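**Sourdough starter: keep it in the fridge or on the counter?**

*Baking > Bread and starters*

### teoh_bakes

I've had a starter going since April and I feed it every morning at 8. It lives on the counter by the stove. I bake one loaf a week, so most of what I feed it goes into the compost or into pancakes, and my family is tired of pancakes.

My sister keeps hers in the fridge and feeds it when she remembers. Her bread is fine. Mine is a little better, but I also use more flour. Does cold storage hurt the flavor, or am I wasting flour for no reason?

Flour is Stutcombe bread flour with a spoonful of rye. I feed equal weights of flour and water.

### Stutcombe_Mill_Fan

Put it in the fridge. At one loaf a week you don't need it on the counter. Take it out the night before, feed it, feed it again in the morning, and bake that afternoon. I've done it this way for 11 years with the same starter.

The flavor difference you taste is probably your dough schedule. How long do you let the shaped loaf sit?

### nkinoshita

I'll disagree with that. I kept mine in the fridge for two winters and it got more sour and slower every month. It would double, but it took all day to do it. Since I moved it back to the counter it doubles before lunch.

What I changed was the amount. I keep a very small starter, two spoons of it in a jam jar, and feed it a spoon of flour and a spoon of water. There is almost nothing to throw away. When I want to bake I build it up to what the recipe needs.

Nanami

### teoh_bakes

The shaped loaf sits two hours on the counter, then goes in the oven. I have never tried leaving it in the fridge overnight.

Nanami, how do you keep such a small amount from drying out? I tried a smaller jar once and it got a crust on top.

### nkinoshita

Lid on, not screwed down. If you use a cloth it will dry out in a small jar.

### crumb_and_crust

Both of you are right for your own kitchens. My place in Irkutberg is cold for half the year and the counter is nearly a fridge anyway. In July I can't leave a starter out overnight without it collapsing by breakfast.

My list for anyone who bakes once a week:

1. Keep 100 grams of starter in a jar in the fridge.

2. Take it out the evening before you bake and give it a full feeding, flour and water by weight.
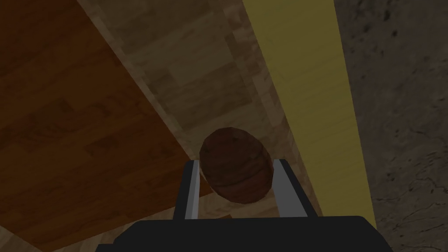 3. Look at it in the morning. If it has doubled, use it. If it hasn't, feed it again and bake later in the day.

4. Put what's left back in the fridge right after feeding. Don't wait for it to rise first.

Step 4 is where I think Nanami's trouble came from. If it goes into the fridge hungry it sits there all week hungry.

### nkinoshita

I did feed it before it went back. I let it rise first, though, every time. So maybe that's it. I'm not going to switch back to find out.

### Stutcombe_Mill_Fan

I let mine rise for an hour before it goes back in and it has never slowed down. I don't think step 4 matters as much as you say. What matters more is two feedings before baking. One feeding after a week in the cold gives you a dense loaf, in my experience. I'd change step 2.

### crumb_and_crust

One is enough in mine. I use warm water for that feeding, which I should have put in the list.

### old_flurnus

What kind of rye? I use the dark rye from Flurnus and it speeds everything up a lot. If you put even a little more in the feeding you may find the fridge starter wakes up without the second round. It does make the starter thicker, so don't go by how it looks when you stir it. Go by the rise. Put a rubber band on the jar.

Also, you can dry some as a backup. Spread it thin on baking paper, let it dry all the way, break it up, and keep it in an envelope. I lost a starter to mold once and had it going again from flakes within the week.

### Stutcombe_Mill_Fan

Seconding the dried flakes. Everyone should do that before trying a new routine.

### teoh_bakes

It's light rye from the grocery store. I'll look for the dark.

I dried some this afternoon and split the rest. One jar is in the fridge, fed and straight in like crumb_and_crust says, and one small jar is on the counter with the lid loose. I'll bake from both and use the same dough for each, and this time the shaped loaves are going in the fridge overnight.

### nkinoshita

Change one thing at a time or you won't know which one did it.

### teoh_bakes

Fair point. Two hours on the counter for both, then. The overnight loaf can wait until the next bake.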